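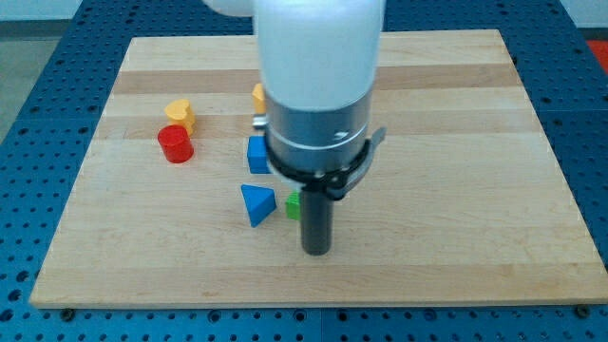

Small colored toy blocks on a wooden board.

Toy blocks are solid pieces, usually of wood, plastic or foam, made for children to stack, sort and knock over. They are among the oldest kinds of plaything still sold, and among the most heavily promoted as "educational," a word that has been stretched a long way by the toy trade.

Claims of benefit

Makers have linked block play to later skill in math, reading, spatial reasoning and even patience. The evidence is thinner than the packaging suggests. Many studies are small, run for a few weeks, and compare children who were given blocks with children who were given nothing in particular. Children who play with blocks a great deal may also be children who already liked that sort of task. A link with spatial skill is the best supported of these claims, though how long any gain lasts is disputed.

The Jullden trial, often quoted in sales material, followed 259 preschool children over 90 days. It reported better scores on a shape-matching test in the group given blocks. The test used pieces very similar to the blocks themselves, so the result may show little more than practice. A follow-up planned for the next April was never published.

Commercial sets

Early sets were plain and sold by weight or by the box. Görtz, a maker of beech blocks, was one of the first to print suggested ages on the lid; how those ages were chosen is not recorded. Vetent later sold a 33-piece set with a parent's guide that promised "measurable progress" but did not say what was to be measured. The Fisix line went further and offered a full catalog of 1,078 separate pieces - few households can have needed them.

Color and shape

Bright colors are commonly said to help young children learn color names. They may, but so do socks and fruit. Some schools prefer unpainted wood on the grounds that it leaves more to the imagination, a view that is widely repeated and hard to test. Mixed shapes allow more kinds of building than cubes alone, and also make a set harder to put back in its box.

Safety

Small pieces are a choking risk for children under three, and this is the one point on which makers, doctors and critics broadly agree. Paint on older blocks may contain lead. Home test kits vary in quality, and a clean result from one should be treated with caution.

Last edited 24 May 2024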